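Home | Tips | Kitchen | Workshop | Shop Notes

Hand-Held Grippers: Tips for a Shared Bench

We built our pair at the Tarnik workshop in Jaselport over 30 evenings, starting in November. Most of what follows was learned while practicing packing jobs with a sheet of plastic or a clear bag.

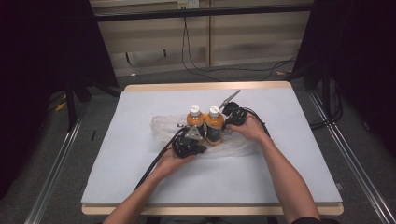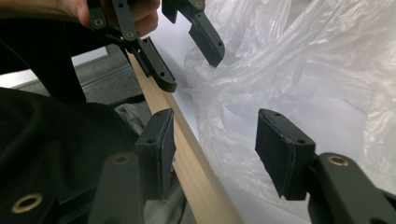 Grippers and clear plastic on the white work surface, both views.

Start with something that stands up by itself. Bottles are good. Squeeze from the sides, low down, and let go slowly.

Thin plastic is harder than any bottle. It slides off smooth fingers and bunches up under rough ones. Pinch a fold and lift before you pull.

Glue the contact pads on and leave them overnight. Trim ragged edges with a sharp knife, or they will start to peel at the corner. Our first set came off after 81 grips. Coarse sandpaper, 280 grit or lower, on the back of the pad helped the glue hold.

Put a drop of light oil on each pivot, then wipe it. Too much gets onto the pads and you will be cleaning all evening.

If your gripper has a cable, let it trail toward you or off to the side. Leave nearly 2 feet of slack. Tape it at the table edge if it keeps catching.

Check that the fingers open to the same width on both tools. Ours were off by the thickness of a washer.

Keep spare screws in a lidded jar. The Bhatia kit has small ones that vanish into carpet.

Related tips
Getting old glue off a workbench
Tullasik clamps: what fits what
Sorting screws by length
Storing plastic sheet without creases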